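Wisby, and what has changed on our floor
July 13, 2019

I have been meaning to write this since November, when the first messages went round at work about Wisby. A few people who read this blog have asked me how it is going, mostly people who used to work with me, so this is for them.

For anyone who doesn't know, I work at Morrison, in the returns and sorting building. Ornaments, kitchen bits, bottles, garden things, whatever comes back from the shops. There are 57 of us across the shifts. We pick each thing up, look at it, decide what it is and put it where it goes. I have done it for almost 21 years and I still quite like it.

Wisby is the name of the sorting robot. It has two arms and it will stand at a table and do the picking up. The firm that makes the software is called Prorkari. Before anything goes on our floor they run it on a computer, in a made-up room with a made-up table, and it practises there. Four of us were asked to sit in on this and say what we thought, and I was one of them. I said yes mostly because it meant sitting down in the afternoons.

The way it works is that they put a mix of objects on the table and the arms have to go to one, close on it and lift it. Then they change the mix and run it again. They told us it had done 4000 runs before we ever saw it. Our job is to watch, and to say when it goes for a thing the wrong way. A glass wants holding low down. A small statue you take round the middle, never by the head. I had never put any of this into words before, and it took me a while to get used to saying it out loud.
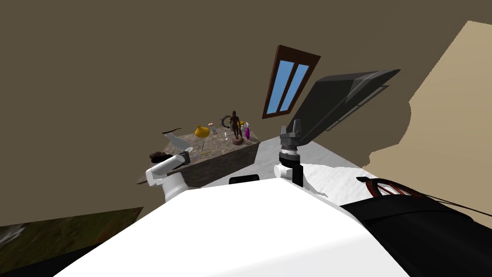
The practice room on the computer, marble-topped table and all.
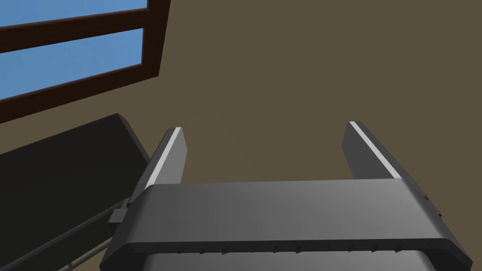
My first month of this I wrote everything down in a notebook and handed it in at the end of each shift. Now there is a form. The form has boxes for the object, the grip and what you would have done, and the last box is the only one that anybody at Prorkari rings up about. Rafferty Calloway, who is our shift lead, rang them back once and was on the phone for most of his lunch. They wanted to know how he could tell a bottle was likely to leak. He said you look at the cap and you feel the weight. They asked if he could be more exact and he said no.

As for what it changes, I will put down what I know and leave out the rumours. The picking benches at the far end are going. The people on them have been offered places on checking or on packing. Checking pays the same. Packing is 900 a year less, and it is early starts, and that has not gone down well. Two people have already left, one of them for Ploller up the road, where they still sort everything by hand. I don't blame either of them.

The work for the rest of us will be different too. Checking means standing at a screen and saying yes or no. My wrists will be glad of it, as I have had trouble with the left one for years. My worry is the talking. On the benches you face each other and you can chat all morning. The checking stations are in a row facing the wall. I raised it at the last meeting and was told the layout could be looked at. I have asked again in writing.

I was also asked whether I mind teaching it. I have thought about that more than I expected to. Some on my shift think we shouldn't be helping at all, and one of them has stopped sitting with me at break. I can see her side. My own feeling is that it will come whether I fill in the form or not, and I would sooner it knew how to hold a glass.

The next lot of practice runs starts after the summer shutdown. I am down for two afternoons a week. I'll write again when they have told us about the stations.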